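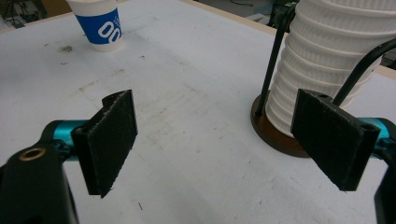
4.2 The table between rounds

Last updated: 30/11/2021

Most writing on shared work tables concerns what people do at them. We were more taken with what they leave behind. At Lenihan, the smaller of our two sites, the staff described their tables as "clean enough," a phrase we heard so often that we stopped writing it down and gave it a code (CE, see Section 3).

Figure 4. White work table with a tall stack of nested paper cups. Scuffs, light brown smudges and specks of dirt are visible on the surface.

A pale table is an honest surface and an unkind one. Brown smudges of the kind in Figure 4 were put down to coffee by everyone we asked, with great confidence and no evidence. We did not test them. Scuffs were put down to the other shift. Specks of dirt were not put down to anyone, and two people told us that specks were simply what the room did.

The cleaning schedule at Lenihan called for a wipe-down every 3 hours. In the diaries we collected in May, entries for this task were complete and in the same pen, including for hours when the building was locked. We therefore treat the diaries as a record of good intentions and rely on our own visits for the rest of this section.

Paper cups deserve a paragraph of their own. Both sites bought them in boxes of 2,000 from Skunwood, and both kept the supply on the work table although there was a shelf for it. Asked why, people said that the shelf was too far away (it was across the room). A nested stack takes up very little of the table and a good deal of the air over it, and the taller it gets the more carefully people work beside it. Several participants wiped up to the stack, went past it, and carried on wiping on the other side. Moving it was felt to be a separate job.

At Prutside the same habit had been met with a sign. The sign asked users to return cups to the shelf after each session. When we visited, it was being used to level a table leg, a job it did well.

We coded 300 table checks across the two sites, using the Clikach scale for surface condition. The scale runs from "clear" to "unusable" and was written for school cafeterias, where the upper end sees more traffic. Almost all of our tables fell in the middle, at "marked but serviceable." Our two raters agreed on scuffs and disagreed on smudges, mainly over where one smudge stops and the next begins. After a long meeting we dropped the smudge count and kept a simple present/absent score, under which smudges were nearly always present.

Section 4.3 takes up the question of who owns the sponge.

Contact the authors | Copyright the authors, all rights reserved | Back to top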